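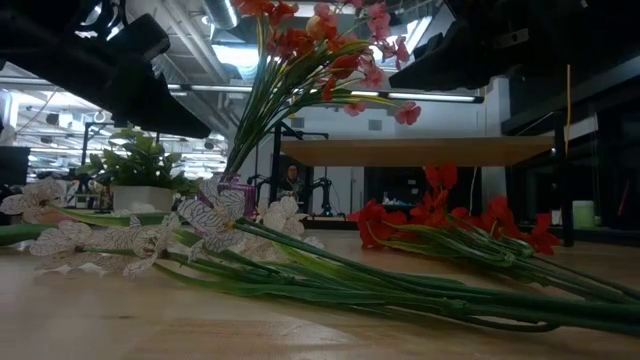 Tamara Pîrvu has been dressing the parish church at Cultelbridge for weddings since she moved to the town, and she has firm views on what people should spend. Most couples, she says, arrive with a budget for the dress, the food and the band, and whatever is left goes on the church. She is happy to work with artificial flowers if that is what they can afford. A long bunch of white ones with purple-grey veins in the petals, laid next to a red bunch on a wooden table, gives a fair idea of the choice most couples have to make. "White goes with the stone," she says. "Red is for December, or for people who really want red."

The church is small and dark, with a date of 1612 cut over the porch. It seats more than it looks, but the aisle is narrow and there is no room for stands at the pew ends. Pîrvu ties everything on with ribbon. Wire is not allowed, after a bride's veil caught on a piece of it some years ago and tore from the comb down.

"I do the window ledges first," she says. "Then the pulpit, if the vicar says yes. People look at the front for the whole service, so that is where the money should go. I have seen couples put everything in the porch and then everyone walks past it in four seconds."

She learned the work at a shop in Busance, where she swept floors for a year before she was allowed to touch an order. The owner was strict about stems. "He would pull the whole thing apart if he saw one crossing the wrong way. I still hear him when I am doing a pedestal."

Tomos Gough, who plays the organ at most of the weddings, shares the building with her on the morning of the service. The two of them have an arrangement - he practises until ten, and she has the place to herself until noon.

"She asked me once to play quieter," Gough says. "I told her it was Kramer's fault. They serviced the organ in September and it has been loud ever since."

Pîrvu charges by the church and not by the hour, and takes no more than two weddings in a month. She asks for the colours 24 days ahead. Changes after that are possible, she says, but she will want to be telephoned and not sent a message.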